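Questions about the April gripper fault
Sunday, September 20, 2026
By the Hestex support desk

Which units had the fault?
The fault was in hand-held grippers from the second Grumport delivery, used with the Kong recording software. We checked 145 units and found the problem in two of them. If your pair came after April, it has the newer clip inside and you do not need to send it back.

What exactly went wrong?
The finger on one side did not close fully, but the software continued to show it as closed. A small plastic clip which holds the position sensor had become loose. When the clip moves, the sensor reads a wrong angle. The person who holds the gripper feels nothing strange, so the error can stay hidden for a long time.

Does the green light mean that my gripper is fine?
No. On our units the green light tells you only that there is power and connection. It does not check the sensor. We know that many users trusted this light, and our first manual was not clear enough in this point.

How do I check my pair before work?
Hold both grippers in front of you at the same height, with the fingers pointing away from the body. Close them slowly and look at the pads from above. The pads must meet along their whole length. Then open them and compare the opening with the number in Kong. If the number stays the same while the fingers move, stop the session.

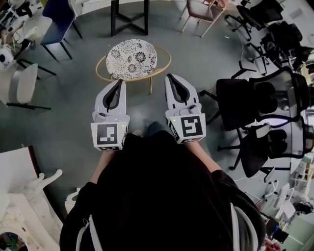 Please do this check with both hands, also when only one side gave you trouble before. It takes around 80 seconds. Keep the square markers free from your fingers and sleeves during the check, or Kong will lose the position and you will see a different warning, number 2459, which has nothing to do with the clip.

Is it dangerous?
For the user, no. The finger has not enough force to hurt the hand. The risk comes later, if a robot arm learns from the wrong recordings. In our test room an arm released a glass too early and it broke on the floor. After this we stopped all tests with people near the arm until the old recordings were removed.

Can I repair the clip myself?
Please do not use glue. Glue can enter the sensor and then the whole base must be replaced. Write to the Osex workshop, with the serial number of both grippers, and they will send you a box for the return.

What should I do with old recordings?
Keep them, but mark them as not checked. Kong can compare the sensor value with the video and find most of the wrong parts. Recordings with very small objects must still be looked at by a person.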